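发件人：Valter Løken
收件人：Zalik 奖学金校友邮件列表
主题：Re: 今年申请材料的修改，还有推荐信的问题

各位好，

谢谢 Szekeres 学院的同事星期四发来的信。我的中文还在学习，写长的信会有不自然的地方，请大家原谅。我先引用原来的信，然后一条一条回答。

> 各位校友：
>
> 我们学院今年有几位四年级学生准备申请 Zalik 研究生奖学金。看了新的申请说明以后，有三个地方不太明白，想请教参加过评审的校友。
>
> 第一，个人陈述的上限从 1,000 字改成 2,000 字，是不是说明评审希望看到更多的内容？有的学生原来的稿子已经很完整，现在觉得必须加长，很着急。
>
> 第二，推荐信里面，是否一定要有一封来自论文导师？我们有一位学生的导师八月起休假，联系不太方便。
>
> 第三，面试如果改在 Granham 举行，路费由谁负担？去年的学生说是自己先付，后来报销，但是说明里没有写。
>
> 另外，有没有人愿意给学生做一次模拟面试？线上也可以。
>
> 祝好
> Szekeres 学院 奖学金辅导室

关于第一个问题。上限是上限，没有最低字数的要求。我读过两年的初审材料，我自己的印象是，短的陈述并不吃亏。去年初审一共有 459 份申请，每位评审读的份数很多，如果一份陈述在第一页还没有说出申请人想研究什么问题，读的人会比较累。改成 2,000 字，据我了解，是因为有些学科的学生反映，原来的篇幅不够解释研究方法，比如做音乐史的，或者做公共卫生统计的，要先介绍一些背景，别的专业的评审才能看懂。所以如果学生的稿子 900 多字已经讲清楚了，我建议不要再加。可以用多出来的时间请一位外专业的朋友读一遍，请他用自己的话说一说这个研究是做什么的。如果他说错了，就改那个地方。

还有一点，是我自己当年犯过的错误。我的第一稿写了很多获奖的名称，研究计划只有一段。我的老师把奖项全部划掉了，说这些在简历里都有。我当时不太高兴，现在觉得他是对的。

关于第二个问题。说明里写的是“至少一封推荐信来自熟悉申请人学术工作的教师”，没有写必须是论文导师。开过研讨课的老师、暑期项目的指导老师都符合。不过如果导师完全没有出现在材料里，评审有时候会问。我认为最简单的办法是在附加说明里写一句话：导师休假，推荐信由某某老师提供。一句就够，不需要解释很多。如果导师愿意在休假以前把信写好，系统从八月初就可以上传，这样更好。

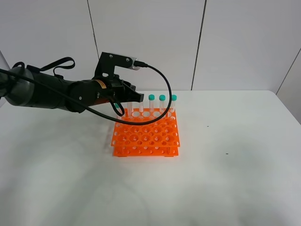

请学生也注意推荐人提交的方式。系统会自动给推荐人发一个链接，这封邮件经常进垃圾箱。去年有一位申请人等到截止前一天的晚上才发现老师没有收到。后来信是交上了，但是大家都很紧张。我建议学生在登记推荐人的同一天，就写信问一下老师有没有收到链接。

关于第三个问题，我只能回答一部分。住宿是基金会直接订的，学生不用付。路费确实是先自己付，面试以后报销，要保留票据原件，电子票要打印出来。报销的上限我不确定，我记得去年从外地来的人里面，最多的一位报了 3,340，是全部批准的，但是我不敢说今年还是同样的规定。请辅导室直接写信给秘书处确认，最好得到书面的回答。如果学生先付路费有困难，可以提前向秘书处申请预付，这个办法存在，只是说明里没有写，我已经建议他们加上去。

关于模拟面试，我愿意做。我在欧洲，所以你们那边的傍晚对我比较合适。一次最多三位学生，每人二十五分钟，加上十分钟讨论。请提前把个人陈述和研究计划发给我，不用发成绩单。我会问一些专业以外的问题，因为真正的面试里，评审来自很多不同的学科，有人研究刑法，有人研究昆虫，问题的方向很难预料。学生如果不知道答案，可以直接说不知道，然后说自己会怎么去查。这样回答没有问题，比勉强讲五分钟好得多。

也希望列表里别的校友能参加，特别是做理工科的。我自己是学比较文学的，对实验类的研究计划只能提一般的意见。我记得有几位校友在 Flarard 研究所工作，如果你们看到这封信，请直接跟辅导室联系，不必经过我。

最后有一个小的更正。我上个月在列表里说，语言成绩可以在面试以后补交，这个说错了。补交只适用于已经预约了考试、并且在申请表里填了考试日期的人，其他人要在截止以前提交。如果有人把我那封信转给了学生，麻烦再转一次这一封。给大家添了麻烦，很抱歉。

祝工作顺利

Valter Løken

——
您收到这封邮件，是因为您订阅了 Zalik 奖学金校友邮件列表。退订请回复本邮件，主题写“退订”。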